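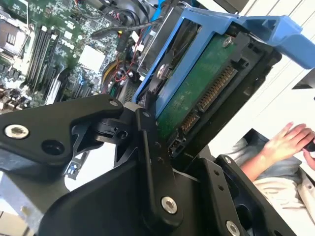 A customer in Galtdale told me last week that second-hand computers are a false economy and you might as well buy a cheap new laptop. Well, I've had both, and I'd still pick a decent used desktop for anyone who works at a proper table. You get a full-size keyboard, you get a screen at eye level, and if the machine wants more memory in a couple of years you can put some in yourself on a Sunday afternoon. Try that with a bargain laptop!

Starnis Refurbished Desktop Tower – home and study model
£106 including VAT
Collect from our Drenwood shop or have it delivered

I put this one together with ordinary households in mind (mine included, as it's what the kids do their homework on). It's fine for email, school projects, family accounts, video calls and having far too many tabs open. It isn't a gaming machine and I won't pretend otherwise. If you want to play the latest releases, ring the shop and we'll talk about something beefier.

What you get
Refurbished desktop tower, ex-office
1000 GB hard drive, wiped and checked
Keyboard and mouse, both wired
Mains lead
Printed set-up sheet, one side of A4

No monitor is included. We usually have used ones in at £35, and they go quickly in October when the students are back, so do ask before you set off.
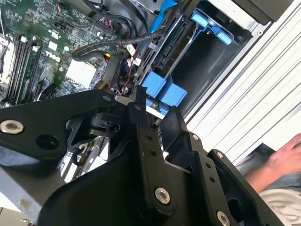 Main board and memory modules in a Dell desktop tower.

The make varies with whatever the offices are clearing out, and so does the case. If it has to fit a particular gap under your desk, tell me the size when you order and I'll measure one up for you. Leave a bit of breathing space behind it too – these things don't like being shoved hard against a radiator.

Delivery and returns
Delivery is £7 by courier, and you'll get a text the evening before. Collection is free, with parking round the back next to Obeidat Carpets (please don't use their bays, we've had words). You have 35 days to change your mind. Keep the box if you can, it makes sending things back so much easier.

Will my old printer work with it?
Very likely, if it plugs in by USB. Send me the model number and I'll look it up.

Can you move my photos across?
Yes, bring the old computer in and we'll copy them while you wait, or while you have a wander round the market if there are a lot. There's no charge if you're buying the tower from us.

In stock at Drenwood. Next courier run: Mon 15 October.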